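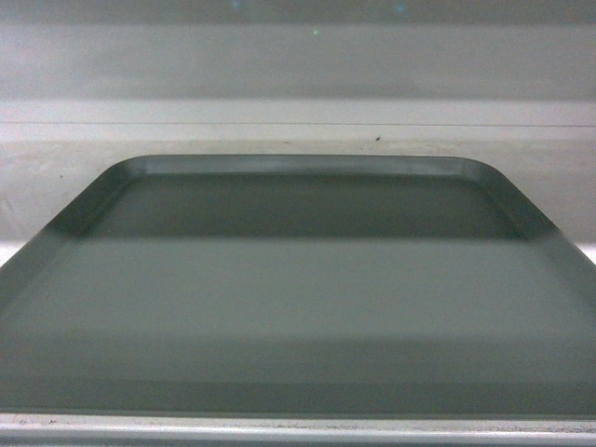 Fig. 7.1. Gray-green tray from the head camera, empty.

Courses > Robot Software > Unit 7 > Handout

Syllabus Notes Labs Forum Staff

Unit 7. Locating and grasping a tray rim
Notes by Razia Siddiqui. Lab section: Babar Paracha.

7.1 Head view

The perception node in the Drotgate stack fits a quadrilateral to the tray outline. In Fig. 7.1 the far rim and both far corners are visible, and the near part of the tray reaches the left and right borders. The fit therefore gets one complete edge and two partial ones. Depth along the side rims is poorly constrained.

Two points for the segmentation step:

The floor of the tray is one material but shows as separate tonal bands. A plain intensity threshold splits it. Use the gradient along the rim highlight, then fill inward.

The seam behind the tray is parallel to the back rim. A Hough transform returns both lines, along with the front rail. Keep only lines that end in a rounded corner.

The node publishes the pose with a 4 by 4 transform and a covariance. Do not discard the covariance. The planner reads it in 7.3.

7.2 Wrist view 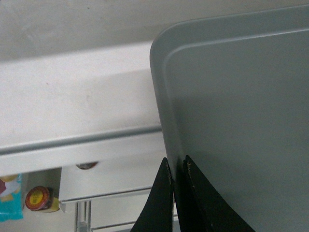
Fig. 7.2. Wrist camera, one finger on each side of the tray's left wall.

The head estimate brings the gripper near the wall. From there the wrist camera takes over. The servo loop tracks two parallel curves, the outer edge and the raised inner lip, and treats the band between them as the target. The error is the offset of that band from the midline between the fingertips.

Near the rounded corner the band changes direction quickly, so the tangent estimate is noisy. In the lab code the corner is masked and only the straight part is used. Students who leave the mask off will see the yaw command oscillate.

The fingers are black and fixed in the wrist view. Mask them once at startup. The drawer edge and the thin rails below also give strong straight lines. Reject them by depth.

Controller timeout: 500 ms without a valid band. On timeout the arm holds position and the state machine returns to APPROACH.

7.3 Planning around the table
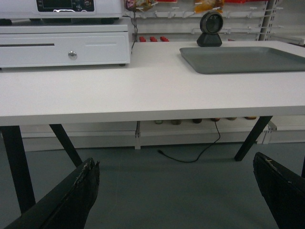
Fig. 7.3. Counter from the wrist camera: cash drawer left, scanner behind the tray.

The barcode scanner stands just behind the tray's back-left corner. Inflate its collision mesh by the pose covariance from 7.1. Model the cable beside the cash drawer as a vertical box; the Mekonnen planner has no deformable objects. The legs and the cable under the tabletop go into the static map even if no task reaches that low.

Exercise 7

a) Run the rim fit on log 11 and plot the residual for each edge.
b) Repeat with the corner mask disabled. Report peak yaw rate.
c) State which obstacle in Fig. 7.3 limits a grasp on the back rim.

Submit to Babar Paracha by December 17, 2019.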